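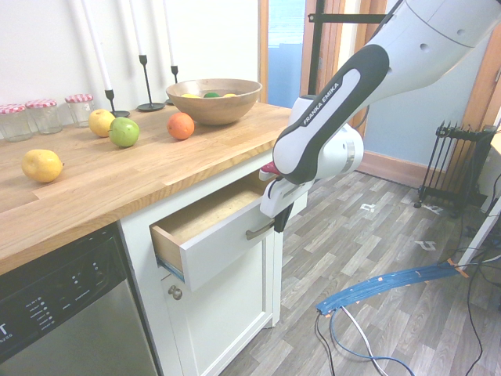

ronwood_dave
Finally moving on the kitchen countertop question and I need strangers to settle it. We have butcher block in the oak style with the light and dark strips, white cabinet under it, white wall behind, and my wife wants it oiled. I want polyurethane, one afternoon, done until I die. Her side has the jars with the red gingham lids lined up along the back and feels the whole look demands oil. I was quoted 180 dollars for somebody else to do it, so clearly I'm doing it myself. Which finish?

Maricica Bucur
Oil. Mineral oil, then oil again when it starts looking thirsty. Mine has been going since March and the only bad spot is where my brother parked a wet kettle.

plankton132
Poly, three thin coats. Oil people are always "just doing a quick coat." They've been doing it for years. Ask them what they did last weekend.

Maricica Bucur
Sanded out a kettle ring, thanks for asking. Took 5 minutes. Let me know how that goes on poly.

plankton132
I own a trivet.

jenwood_heights
Hardwax oil is the compromise and nobody will thank you for it. I used the Hesedex stuff, 2 coats, smelled like a shoe store for a week. Looks good though. Sand to 180 and stop there - I went finer and the first coat just sat on top looking at me.

ronwood_dave
180 grit, 180 dollars. I'm taking it as a sign. Does it matter that the sink is going in the same run?

plankton132
Yes. Poly.

Maricica Bucur
It matters for the cut edge. Seal the end grain around the sink before it goes in, whatever you use on top. On that much I suspect even plankton agrees.

plankton132
I do and I resent it.

ronwood_dave
Showed my wife the thread. She has ordered the oil. Can I at least do poly on the underside

jenwood_heights
Same finish both sides or it may cup on you. Sorry Dave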